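Jumik Touring Weekend: Frequently Asked Questions

When must I register?
Registration closes on 30th May. After this date we can not change names on the rider list.

Is my motorcycle suitable?
Any road-legal motorcycle is welcome. The Saturday-style long route has gravel parts, so for that one we advise tires with some tread for dirt. Small engines are fine, we do not ride fast.

Can I bring a passenger?
Yes. The passenger pays the reduced fee and must sign the same form as the rider.
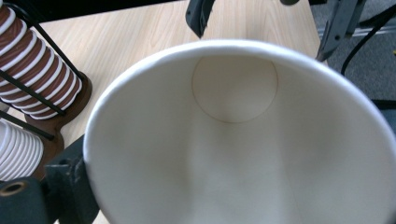
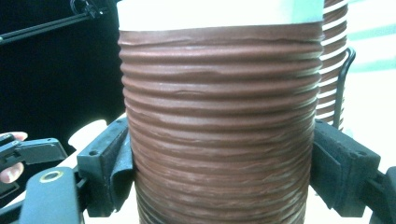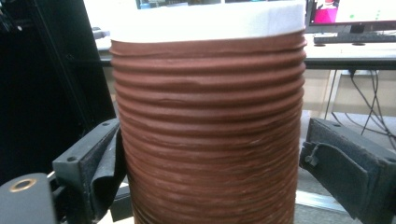 How do I receive the route?
We send two GPX files by email, the short route and the long route. Please load them at home, the phone signal at the Aston campsite is weak.

Where can I buy fuel?
The last station before the hills is in Bidico. On the long route there is no other fuel for 86 miles. If your tank is small, please carry a can.

Is there a limit of riders?
Yes, we ride in groups of 13, each with one leader and one rider at the back.

What happens if my motorcycle breaks down?
The Kushwaha workshop van follows the long route and can repair a puncture or a broken cable. For bigger problems you need your own recovery insurance.

Can I get my money back?
Until the closing date, the full amount. Later we can only move your place to the December ride.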